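Hi Nima,

October update, short one. The open day in Stallville went better than I'd feared! We had 52 visitors through the kitchen, and most of them stayed for the sink demo (I'd bet on the coffee, so I owe Eliseo lunch). People kept asking whether Sarby could come home with them.

Dish rack work took up most of the month, and it's what your second payment went toward. We're at 1171 logged runs now. Reaching down into the basin is still the fussy part, and the shiny steel doesn't make life easy for the vision side.

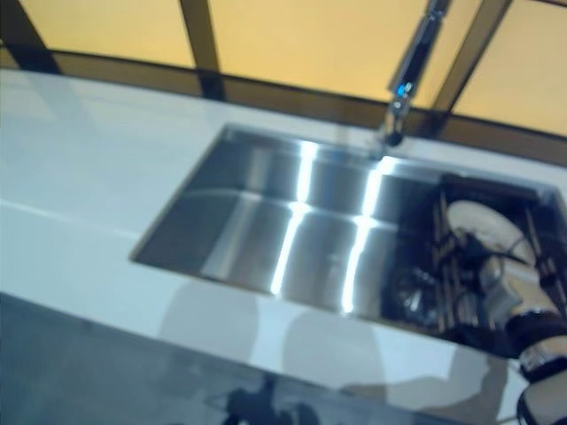

## What's next

- Two more demo sessions, 22 minutes each, with Eliseo Bermúdez running the controls
- Retune the reach for deep sinks
- Get the Kelano quote to you before we order anything

Could you let me know if the spare wrist can come out of this year's budget?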